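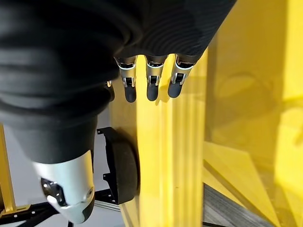
Kvido Jireš had the kettle on before I'd got my coat off, which is the right way to start any interview. He's worked at Griretti for 21 years, first on the moulding side and now in finishing, where the plastic parts come to be checked, laid out and packed. I'd asked if I could come and talk to him about the unglamorous end of making things, the bit after the thing has been made. He thought this was very funny. "You want to hear about putting stuff in boxes?" Yes, I did! I love putting stuff in boxes.

The finishing room is up a short flight of steps at the back of the building, and I'd arrived a bit before the morning break, so there was plenty going on and a radio going somewhere that Kvido said had been stuck on the same station since he'd moved up there. He talks fast and tends to wander off while he's doing it, so some of what follows was written down on the move.

We began with the shells, as that's the job on at the moment. They're black moulded covers, curved, with a raised rim and a long oval ridge sweeping across the face, and I'd been calling them lids in my notes. He corrected me straight away.

"A lid just sits on top of something. I call these shells. The customer calls them covers, and Femi in the office calls them the Yammine job, so you can have three names before you've had your tea."

Yammine is the customer. I asked what the covers go on and got a very polite smile, so I'll leave that there. What he was happy to talk about, at length, was the film. It's a thin, shiny, slightly see-through layer over the face of each shell, and it stays on right through packing.

"People want to peel it," he said. "Everyone. You get a new starter and within the hour I can see their thumbnail going to the corner. I understand it! At home I peel everything. I did my sister's new fridge while she was out of the room and she didn't speak to me until pudding."

So what's he looking for, with the film in the way? Mostly the rim, he says. The face gets looked at before the film goes on, downstairs, by Donal Hegarty, and by the time a shell reaches finishing it's the edges that get the attention, all the small notches and flanges and the little tab that sticks out at the side. The tab is the bit that worries him. If anything is going to get knocked in a box, he told me, it'll be that.

"You want all of them lying the same way round. Then your eye does the work. You run down the row, same, same, same, and the one that's wrong jumps out at you. If you've got them every which way you have to think about each one, and by three in the afternoon I don't want to be thinking about each one."

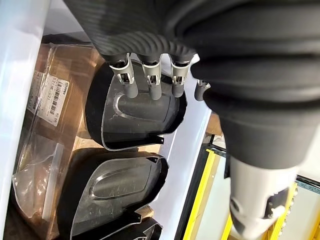

Black shells from the Yammine job, laid out one above another.

I'd noticed the rows and assumed it was simply tidiness. Was he a tidy person generally? He had to put his mug down.

"No. God, no. You should see my shed. I've got paint in there from two houses ago." He thought about it a bit more. "I'm tidy with things that are going somewhere. If it's staying put, I don't mind."

That led us on to the yellow plank, which I'd been wanting to ask about. It's a tall narrow thing and very yellow indeed, and everybody in the room just calls it the plank. According to Kvido it came with them from the old unit, and at one time or another it's been used as a straight edge, a spacer, a doorstop and, during one hot June, the thing that held the skylight open. Somebody once ordered a proper replacement from the Gorov catalogue. It was grey. It went missing inside a fortnight.

"You can't lose a yellow one," he said. "Well, you can, Donal did, it was behind the door. But you have to try."

I asked him how many shells go through in a month and he went to get a ring binder, although I think he knew. The best month they've had on this job was 3362. They pack them 100 to a carton with a sheet between layers, and the cartons go out on the afternoon van. He was keen for me to know that the dividing sheets were Sadao Hirose's idea. Before that they'd used loose paper, balled up, and it took ages and everyone got paper cuts.

"Sadao came in with one sheet he'd cut at home from a cereal box. A cereal box! He dropped it in and it fitted. We did 300 that way the same day, with any old card we could find, and then we ordered the proper stuff."

Does he ever get bored? I'd half expected to be told off for that one, but he took it seriously and went quiet for a bit (the radio filled in for us). Some jobs are dull, he said. There was a run for a company called Elletano, years back now, flat square panels with nothing on them whatsoever, and he used to go home and feel he hadn't been anywhere. The shells he likes. He likes the curve, and he likes that the ridge gives you something to follow with a finger, so you can tell which way round it is without looking.

"My wife says I talk about them as if they were loaves," he said, and went off to see about something by the door.

When he came back it was with two biscuits and a question for me, about whether I'd be putting his surname in and could I please get the little mark over the s. I've checked it twice. I asked if I might take one of the rejects home as a souvenir and he said he'd have to ask Femi Ojo, who keeps the list of what leaves the building. Femi said no, very nicely, and gave me a Griretti pen.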